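Two Grippers, One Laundry Basket

15 August 2020

So I finally got both sets of grippers bolted up and tried on something that isn't a foam block! Regular readers will know I've been going back and forth between the Bornen pair and the Unalton pair since February. On paper they're nearly twins (two fingers, parallel jaws, similar weight), and I wanted to see how they'd do with a job from an ordinary house.

The job is laundry. A wicker basket is a mean thing to hand a robot – the rim is bumpy, the sides flex, and the load shifts around. I've been running the Bornens first, with a finger on the inside of the rim and the force turned down lower than I'd like.
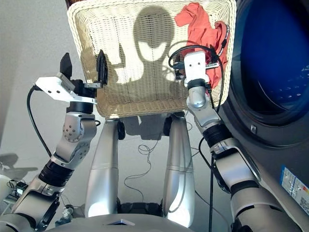

Two-handed hold, red laundry up by the right gripper.

What I like about the Bornens is how skinny the fingers are. They get in over a rim without shoving everything else out of the way. What I don't like is the cable exit. You have to leave a big loop behind the bracket or the wrist runs out of slack, and I've rerouted mine 13 times now. Yatziri Jaramillo told me to try a softer cable and she's probably right (she usually is, which is annoying).

The other thing I keep fiddling with is the head camera. With sun coming in, the robot throws its own shadow right onto the wicker, and my rim finder gets very excited about that dark edge. I dropped the exposure to 500 and then nudged it to 506, which I realize is silly, but I was watching the numbers and 506 just looked better on my screen.

One hand is a different story. I want the left jaws open and waiting while the right one keeps its grip on the rim, and that asks a lot more of the right wrist.
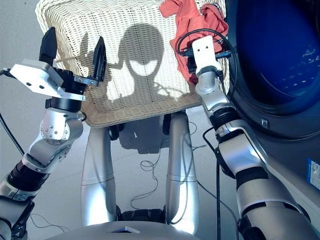
What's next

The Unalton pair goes on as soon as I find the 2 spacers I put somewhere safe. Same basket, same clothes, same Fostel controller, so it should be a fair fight. If you've run either set on wicker, leave me a comment and tell me what force you settled on!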